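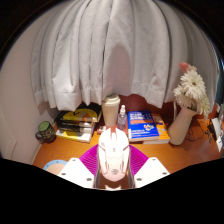

Team chat add-ons: integration check, July round

Covers the Primville office and the four desks at Skondorberg. Chat tool is Rastetti. Comments go beside the item they belong to, please, and not in a separate email.

1. List of connected services matches the register
FAIL. Register says 58. The admin page shows more, and several have no owner against them. I was told these are "probably old trials". Probably isn't an owner. Switch off anything unclaimed by Saturday.

2. Calendar link is read-only
PASS. Checked on two accounts. It was set to read-only last round as well, then changed back, so look again in a month.

3. Code tracker posts to the right channel
PASS, with a grumble. The tracker sent 252 messages into the channel in one week. The vendor calls this visibility. I asked three people on the channel and all of them had it muted.

4. Tokens replaced within 6 months
FAIL. The Zoëga file connector is still on its original token. The reason given was that replacing it might break the export. Nothing in the ticket shows that anyone tested this.

5. Guest accounts removed when the job ends
PARTIAL. Primville is clean. Skondorberg has 3 guests from a finished contract, one with posting rights in the finance channel.

6. Single sign-on covers every add-on
NOT CHECKED. The Rastetti brochure says it does. I'd like to see the log before I tick the box.

7. Time saved by the add-ons
The form asks for hours per week. Left blank. The only figures I was offered came from the sales deck.

8. Backup of chat history restores properly
FAIL. A backup exists. No restore has been tried at either office.

Recheck items 1, 4, 5 and 8 before any new add-on is approved, including the whiteboard one.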